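December, teatime, dye notebook

Right, the madder again! I put 300 g of the Jesberg wool through the big pot this morning and it came out a proper brick colour, much nearer to what I wanted than the last go (that one was salmon, and I don't even like salmon). Same alum as before, but I let the bath creep up far more slowly and left the lid off, so I've changed 2 things at once like an idiot and can't say which of them did it.

Weighed the shelf while the pot was cooling: 1,483 g of undyed yarn left, of which 396 g is the Miettinen lambswool that felts if you so much as look at it. I'm keeping that back for the cold indigo vat. Everything else can go in hot.

The Skanderix thermometer is reading high again, by the way. I checked it against the kettle and the jam one, and it's the odd one out, so please use the jam one until I get round to replacing it. And rinse it afterwards, the last person left it orange.

Still to try: a dip in iron water for the last skein, just a quick one, to see if the brick goes to plum or only to mud. Kikitz do a small bag of ferrous sulphate and I've put one on the order, plus more string for ties. 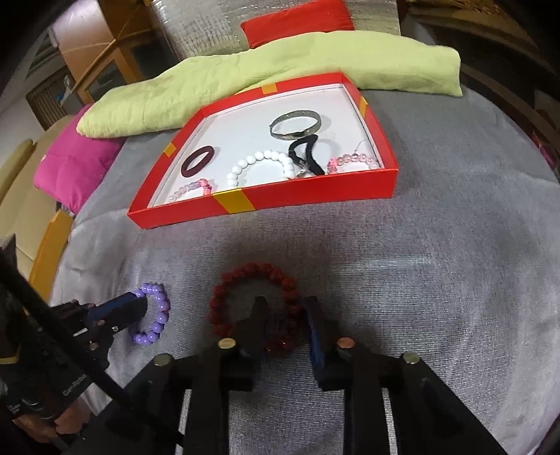
Krystyna Wieczorek thinks the lid made no difference whatever and it was all down to the slow heating, and she wants the next skein done with the lid on so we can settle it.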